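Home Stories Poems Archive Contact

Search this site Go

The Last Truck of February

The Kellwood truck came to the yard in the last week of February, when the snow was already gray. I had waited for it a long time. My old Dahlgren had carried onions to the market at Rirkis for so many years that I could hear in its engine which hill we were on.

The dealer wanted 3,000 for the Kellwood. I had 2,000 in an envelope, and the Dahlgren. He walked two times around my old truck and did not touch it. He wrote a number on paper and turned the paper to me. It was a small number, but I had expected a smaller one.

"It starts in the cold," I said.

"All of them start in the cold," he said, "until they are sold."

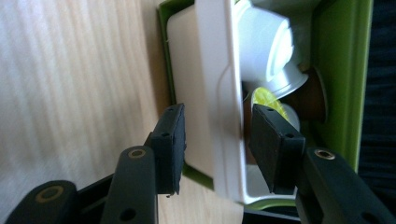 My sister, on the telephone, said that I was a fool to give away a truck I could repair with my own hands. The new ones, she said, you cannot repair even with money. I told her the road to Rirkis is 125 kilometers and my hands are tired. She was quiet, and then she asked about the color — blue, I said, a little like the one our father drove for the Drenico mill.

I signed the paper. The dealer gave me two keys and took my one. On the way home I went slowly, listening on each hill, and the Kellwood said nothing to me. At the bridge I stopped and turned off the engine. Then I started it again, only to hear it start, and drove home in second gear.

Recent stories
The Ferry Driver
Winter Tires
A Garage in Drenico
Older posts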